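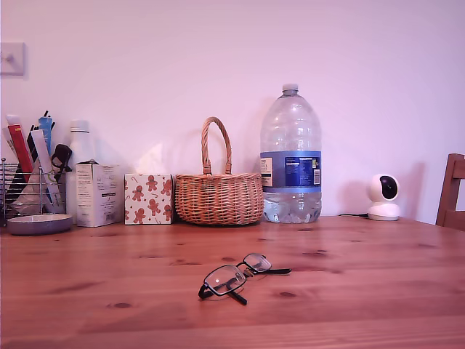 Angus Niven asked at the January review whether the lightfastness results would hold on paper sized by a different method. They do in part, and the differences are set out under Papers.

Progress report to Trustance
Garnia Watercolour Permanence Project
11/03/2019

Work completed

The exposure series on single-pigment washes is finished. Each paint was laid at two strengths, full and let down with water, on strips of Paterson cold-pressed paper. Half of every strip was masked with card. The earths and phthalo blues show no change at either strength. Alizarin crimson faded badly in the weak wash and slightly in the strong one, as expected. Rose madder was close behind.

The 6 mixed greens have been painted out but not yet exposed. Two of them granulate heavily, and readings from these will need averaging over a wider patch. 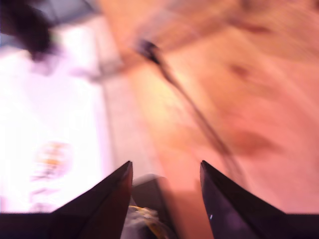
Work table, Garnia studio.

Papers

Gelatine-sized and internally sized sheets were compared using the same 10 paints. On the internally sized paper the colour sinks further in, and the dry wash looks duller from the start. Loss of colour over the exposure period was much the same on both, except for the two fugitive reds, which lost more on the gelatine-sized sheet. We do not yet have an explanation. The Madis hot-pressed paper cockled under the heavier washes and has been left out -- it may be tried again stretched.

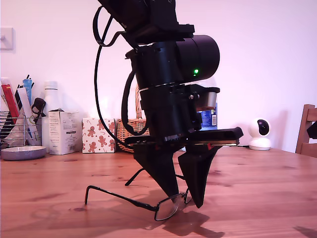 Niven's view is that the reds should be repeated before anything is published, with fresh tubes and a second batch of paper. We agree, and have put the repeat ahead of the greens.

Spending

Paper and paint are within budget. The lamp replacement came to more than allowed for, and we ask to move 2000 pounds from travel to equipment. No further lamps should be needed in this period.

Next period

Repeat of the two reds on both papers
Exposure of the greens
Varnish and wax finishes, 20 strips, unglazed
Draft notes for painters -- text only, swatches to follow

The strip numbering changed after the first batch. A table matching old numbers to new is attached as Appendix B.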